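Hotum 43-Inch Wall Display
Section 2: Hanging It, Plugging It In, Getting a Picture

Read this section through once before you drill anything. The wall will still be there when you finish.

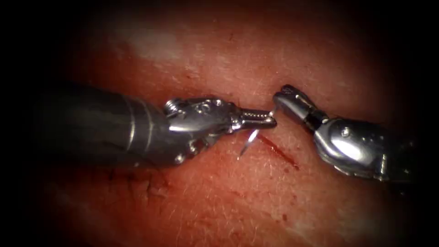

Before you start

You need the Balaskas bracket from the flat box, a level, a pencil, and a second person who can be trusted with half of something expensive. The bracket screws are in the small bag taped inside the lid. Everyone misses the small bag.

CAUTION: Plasterboard alone will not hold the display, however confident you feel. Find the studs.

Mounting

1. Mark the wall where the bottom of the bracket will go, 900 mm above the tabletop or bench. If there is no bench, pick a height and be prepared to defend it.

2. Hold the bracket level, mark the holes, and drill. Check for pipes and wires before this step. Checking afterward is a different trade.

3. Fix the bracket with the long screws. The short ones are for the display, and they look far too similar.

4. Screw the two rails to the back of the display, hooks pointing down.

5. With your helper, lift the display and lower it over the bracket until both hooks click. One click is half a job.

Connecting

6. Run the power cord and the video cable through the clip at the lower left. Leave some slack.

7. Plug the video cable into input 2. Input 1 is for service use and will greet you with a blue screen and no explanation.

8. Switch on. The Hirnero logo stays up for 13 seconds. Pressing the power button again during this time starts the wait over, as many times as you care to press it.

Picture settings

9. Open Menu, then Picture, and choose Room. The Showroom setting was made for shop windows and people who enjoy headaches.

10. Turn the brightness down until dark areas stay dark but you can still tell one shade from the next - with the room lights as you normally have them.

NOTE: Settings are saved when you leave the menu with Back. Leaving with Exit throws them away.

If there is no sound, see Section 5. If you bought the Clalthorpe model, it has no speakers, and Section 5 will only upset you.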